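Right, a long thread about the robot hand and its sleeve, as several of you asked how it was coming along and I kept promising to write it up. Kettle on, get comfy. 1/10 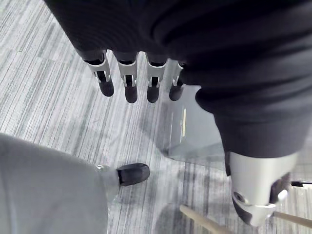

2/10 First, the fingers. Each one has a silver metal section nearest the palm with a little slot in the middle, and if you peer into the slot you can see the dark linkage inside. I spent most of April on those linkages and I'm daft enough to be proud of them.

3/10 The tips are black and rubbery, nicely rounded. My first set were bare metal and they skated off everything I tried to pick up, including a mug I was rather fond of (rest in peace, mug).

4/10 Now the sleeve! Dark charcoal fabric, gathered so it falls in soft ribs and folds. I wanted the cables covered up, and I wanted something that would give when the wrist bends. Liis Siliņa from the shared workshop talked me through the pattern over two evenings and was very patient about my sewing.

5/10 I cut it far too short the first time. Measured the arm straight, like a fool, and of course it needs a good deal more cloth once it's bent. The second one is 164 mm longer and the difference is lovely, though it does like to creep down over the end finger. I'm thinking a soft cuff, or a couple of poppers.

6/10 For anyone keeping track of names: the hand is Dantas, the arm is Lendberg, and the little control program that runs them both is Nikar. Yes, I name everything. No, I won't be stopping, it makes the notebook much easier to read back.

7/10 Nikar has been the slow bit. I had the fingers closing at full speed and it was like being snapped at by a goose, so I've brought them down to 60 per cent and it all feels much gentler. I may go lower still for soft things.

8/10 Most of this gets done down on the carpet, by the way, because the bench at Wurkodum is always covered in somebody's bicycle. My knees have opinions. If you're doing the same, buy a gardening mat, and keep your little screws in something with a lid!

9/10 Spending so far is £105 on the hand, mostly screws, rubber and metal plate, plus the fabric, which was an end of roll and very cheap. I haven't added up the arm and I'd rather not, thank you.

10/10 Next job is the cuff, then going back over the finger joints with a drop of thread lock. If anyone has a good way of fixing stretchy cloth to metal without glue, please do tell me, I've tried elastic and it rolls. I'll put the sleeve pattern up once I've drawn it out neatly, as my copy is on the back of an envelope.

Contact | © Wurkodum shared workshop | Back to top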